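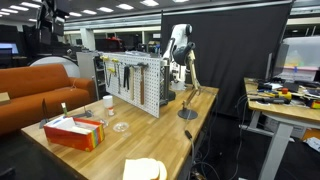
Painel perfurado Tundale 78

Ref. 587 | Marca: Ustura | Categoria: Arrumação de oficina

Painel perfurado em chapa de aço para pendurar ferramentas manuais na parede da oficina, da garagem ou da arrecadação. A furação é regular em toda a superfície, pelo que os ganchos podem ser mudados de sítio sem voltar a furar a parede. Serve para martelos, chaves, alicates, esquadros e serrotes pequenos.

O Tundale vende-se à unidade. Dois ou mais painéis podem ser montados lado a lado ou um por cima do outro, e a distância entre furos mantém-se na junta, desde que fiquem encostados e nivelados. As arestas são dobradas para trás e formam a caixa de ar necessária para encaixar os ganchos.

Características
Largura: 78 cm
Material: chapa de aço com pintura a pó
Cor: branco
Montagem: vertical ou horizontal
Fixação: parafuso e bucha (incluídos)
Utilização: interior

Conteúdo da embalagem
1 painel
6 parafusos com bucha para alvenaria
6 anilhas
Folha de instruções em português e espanhol

Os ganchos são vendidos à parte. O painel aceita toda a gama Mabaso: gancho simples, gancho duplo, suporte para martelo, argola para chaves de fendas e prateleira estreita. Ganchos de outras marcas podem entrar nos furos mas ficar com folga. Em caso de dúvida, leve um gancho à loja e experimente no painel exposto.

Montagem
Marque a linha superior com um nível. Encoste o painel, marque os pontos de fixação e fure com broca de alvenaria de 6 mm. Coloque as buchas e aperte primeiro os parafusos de cima, sem forçar. Confirme o nível e aperte os restantes. Em paredes de gesso cartonado use buchas próprias, que não vêm na embalagem, e fixe sempre que possível aos montantes.

Monte o painel a uma altura a que chegue sem banco. As ferramentas mais pesadas ficam melhor perto dos pontos de fixação. O tempo de montagem é de aproximadamente 2 horas para quem vai instalar também os ganchos e distribuir as ferramentas.

Limpeza
Pano húmido e detergente neutro. Não usar diluente nem palha de aço. Se a pintura riscar, retocar com esmalte branco para metal.

Entrega e levantamento
Levantamento gratuito na loja de Geltstead. As entregas ao domicílio são feitas por transportadora e o painel segue embalado em cartão com cantoneiras. Verifique os cantos antes de assinar a guia. Amolgadelas devem ser anotadas no ato da entrega, ou não conseguimos abrir a reclamação junto da transportadora.

As encomendas feitas até 14 de julho são expedidas com o stock atual. Depois dessa data, aguardamos reposição do fabricante.

Devoluções aceites com a embalagem original e sem furos adicionais na chapa. Para encomendas de oficinas e escolas, pedir orçamento a Zawadi Owino, secção de ferragens, indicando a referência e a quantidade pretendida.

Produtos relacionados
Gancho simples Mabaso
Suporte para martelo Mabaso
Prateleira estreita Mabaso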